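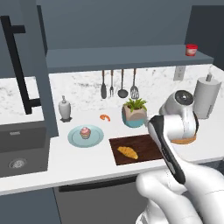 Search this site Go

Unit 4 Notes: How Votes Become Seats

8 min read

Course notes by Ovidiu Mihăilă

Welcome back! We spent the last unit on who gets to vote and how ballots are cast. Now we get to my favorite part of the whole course, the counting rules (I know, I say that about every unit, but this time I mean it). Please read these notes before section and bring your questions.

1. Start with one district

Brindbridge is our practice town for the rest of the term. It has a council made up of single-member districts, and the smallest of them, Drasar, cast 1,222 valid ballots. Three candidates ran. Under plurality rules the winner needs more votes than anyone else, and that's the whole rule. The Drasar winner took 30 percent more votes than the runner-up and still fell short of a majority, which is perfectly legal and very common in three-way races.

Keep two words apart in your head. A majority is more than half. A plurality is just the largest share. Newspapers mix these up all the time, and once you start noticing it you won't be able to stop!

2. Now add up the districts

Things get really interesting when many plurality races are stacked together. A party can pile up huge wins in a few places and lose narrowly everywhere else. Its total vote looks great and its seat count looks terrible. A rival with an evenly spread vote can win district after district by small margins and end up running the council. When commentators call a result a "landslide," always ask: in votes or in seats?

Small parties feel this most. If their supporters all live in one corner of the map, they may win a seat or two. If the same number of supporters is scattered, they may win none.

3. Proportional rules

Under party-list proportional representation, seats are handed out by vote share in larger districts. Two choices matter a lot here:

- District size. More seats per district usually means a closer match between votes and seats.
- Threshold. Many systems set a minimum share a party must reach before it gets any seats at all.

Coalitions are more common under these rules, so a good part of the bargaining happens after election day. Some people love that and some can't stand it — we'll hear both sides in section.

4. Ranked ballots

Voters put candidates in order. If no one has a majority of first choices, the last-place candidate is dropped and those ballots move to their next choice. Repeat until someone has a majority of the ballots still in play. Watch that last phrase, it comes back on the midterm.

For section

Open the Brindbridge file in Statbridge and re-run the Drasar race under ranked rules. Then read the Munasinghe chapter on district maps, and write one page on which party would want to change the rules and why. Have fun with it, and pick a side!

Questions: see me after lecture or use the course contact form
© Course notes, Ovidiu Mihăilă. Back to top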